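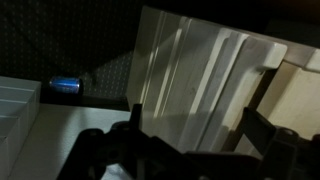

The can was the last thing to find a place, and for two evenings it had none. It is a blue can, quite shiny, and it was lying on its side on the dark strip behind the grey table. I passed by it many times. Each time I thought, I will put it somewhere when the rest is done.

I have been sorting the small things in our work room since the start of August. My mother would call them "the drawer things", even when they do not live in a drawer. When we moved to Sitham we packed them in the last hour, and you know how it is with the last hour. Everything which had no box went into one box together. I wrote "various" on the side, and then I did not open it for a very long time.

My friend Zsófia Rácz was the one who pushed me. She came for coffee and asked for a pair of scissors, and I needed fifteen minutes to find them. She did not say anything, but she looked at the box.

So I bought the white tray with compartments. It came from Juhász, the small household shop beside the post office, where they still wrap your things in brown paper and ask about your family. I had first looked at the organisers from Skeleck, which are nicer, I must admit, but they have a lid, and I know myself. If there is a lid I will put things on top of the lid.

My first mistake was to decide the compartments before I looked at what I have. I made little paper labels: batteries, tape, buttons, keys. I was proud of them. Then I emptied the box and there were almost no batteries, but so many picture hooks that I could hang a museum. The labels went to the recycling. The second time I made heaps on the table first and gave each heap a home after. It is slower and for one evening you cannot use the table for anything else, but I did not have to move anything again.

I also learned to keep the grey table plain. I used to have a cloth on it with a pattern of leaves, a present from my aunt, and small screws disappear on a pattern like that. On the smooth grey I can see them at once. The light is soft there in the afternoon, around the time when the neighbour's boy practises his trumpet, and I can work without the lamp until almost five o'clock. The cloth is in the kitchen now and my aunt does not need to know the reason.

The thing I did not solve is the gap at the back. Behind the table there is this dark ledge, and all that is round wants to go there. Pencils, a roll of tape, one time an egg timer. My husband offered to close it with a piece of wood, and he measured it, and then the cricket season or some other thing came between. I have started to think of it as an extra shelf, but a shelf where you do not choose what is on it.

Keys were the most difficult. I have five keys and I can name three of them. One was surely for the old flat in Gakgate, and this flat has other people in it now, so there is no sense in keeping the key. I kept it anyway. It has its own compartment — a small one.

Noémi came to see the result while I was making tea. The tray stands on the left, where I can reach it with the hand I don't write with.

About the can, Zsófia thinks I should use it for pencils. For this I would need to cut the top, and I am afraid of the sharp edge. Noémi says it can go to the recycling with the labels. I like the blue, because otherwise almost everything there is white or grey or black, so at the moment it stays.

Next I will do the sewing basket, and I ask for your advice about bobbins. Do you keep them with the matching reel or all together? I tried both and I was annoyed with both.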